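Two-arm table cell: right gripper creeping on plates
Forum: Small Cells and Benchtop Arms > Setup and Maintenance
17 replies, showing 1 to 12

pegleg_bassey wrote:
Looking for ideas before I take this thing apart again.

Two-arm cell, one arm each side of a table, wooden dish rack in the middle. Job is plates into rack, forever, like my first summer job but with better cable management. The left arm behaves. The right one picks up a plate by the rim, gets it upright, comes over the rack, and somewhere between there and the slot the plate rotates a hair in the fingers. Not every time. Enough that the bottom rim lands on a peg and I get to listen to it.

Done so far: swapped the finger pads, re-zeroed the gripper, cleaned the rims with alcohol, re-taught the drop. It was fine for 1,583 cycles after the last pad change (the counter is right there on the screen, mocking me) and then it started again on Saturday.

Anyone been here?
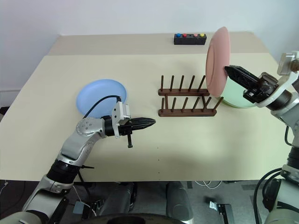

Gripper is the stock two-finger with the ridged fingers, force at 6 on the Trorkik controller. Going to 10 makes it hold better, but then the plate jumps when it lets go, so I've traded one noise for another.

Somtochukwu

fillar_refugee wrote:
Pads. It's always pads. What are you using?

pegleg_bassey wrote:
Iltix, the gray ones. I did say I changed them.

fillar_refugee wrote:
You changed them to the same ones. The Iltix pads glaze. They feel fine under your thumb and they are not fine. I had a Fillar cell before this one and went through a drawer of those things. Scuff them with 220 paper and see if the problem goes away for a day. If it does you've got your answer and you can be annoyed at me for free.

Prapai L wrote:
Not convinced it's pads. You're holding a round plate upright by one edge. All the weight hangs off that one grip and any bump in the move is trying to turn it. What's your accel on the approach over the rack? If the left arm is running the same program mirrored and doesn't do it, compare the two moves line by line before you sand anything.

pegleg_bassey wrote:
They're mirrored on paper. The right one has two extra waypoints from when I moved the button box and it kept wanting to visit it.

Prapai L wrote:
Well, there's a clue. Are those waypoints blended or is it stopping at each one?

pegleg_bassey wrote:
...one of each.

Prapai L wrote:
Blend both or delete both. A hard stop with a plate hanging out there is a pendulum test.

efe_b wrote:
Before anybody sands or deletes, check that the rack hasn't walked. Ours is wood too, and it sits there looking innocent while every bad insertion nudges it. Then the next plate comes in against a peg, the peg twists the plate, and from across the room you'd swear the gripper slipped. I spent most of December blaming a gripper. Put two dowel pins through the table or at least tape a corner stop, and mark where the rack is now so you can tell.

Also pegs lean. If you taught the slot with one particular gap and the rack got turned around at some point, it's a different rack as far as the arm cares.

fillar_refugee wrote:
He said it rotates before the slot.

efe_b wrote:
He said "somewhere between there and the slot." I have said that sentence myself and I was wrong. Film it from the side, slowed down.

Chibuzor Igwe wrote:
Going to be unpopular: leave the force at 10 and fix the release. Open in two steps. Crack the fingers 2 mm, wait 200 ms, then open the rest. The jump on release is one finger letting go ahead of the other, and a slow first step mostly kills it. Running soft to avoid a release problem is how you end up here.

And while the arm's parked, look at the cable at the wrist. If yours loops back to the upper arm like most do, make sure there's enough slack at full reach. A tight cable will tug the wrist right at the end of the move. I zip tied mine too short once and chased it for a week.

oyewole_b wrote:
Disagree on the force. Those gearboxes don't love being clamped hard all day. The Adeyemi manual I have says regrease at 2,000 hours and mine was dry well before that, running at the high setting. Drop to 8 and do your two-step release, sure. Ten is asking for it.

Chibuzor Igwe wrote:
Mine's been at ten for a year.

oyewole_b wrote:
When did you last open it?

Chibuzor Igwe wrote:
I don't see how that's relevant.

pegleg_bassey wrote:
OK, update. Did these one at a time like a grownup, 50 plates between each.

Rack first. Put pencil marks at the corners and it had moved 3 mm by the end of the run, toward the left arm. So Efe gets a point. Screwed two stops down, re-taught the slots.

Still rotating, less often. Filmed from the side and it does start before the rack, at the waypoint with the hard stop. Point to Prapai. Deleted both waypoints and moved the button box farther along instead, which I could have done in the first place.

Now it's at one bad drop in 50. Force at 8 with the two-step release, no jump. Cable slack was OK on the right. It was tight on the left, the arm I've been calling the good one, so I let that out a bit too.

Haven't touched the pads.

fillar_refugee wrote:
And the one bad drop?

pegleg_bassey wrote:
Could be anything.

fillar_refugee wrote:
220 paper. Two minutes.

efe_b wrote:
Which stops did you use? Mine work loose and I'm about to go to threaded inserts.

pegleg_bassey wrote:
Just aluminum angle with a wood screw each side. I'll check them after the weekend and post what they've done. Sanding the pads tonight so a certain person can sleep.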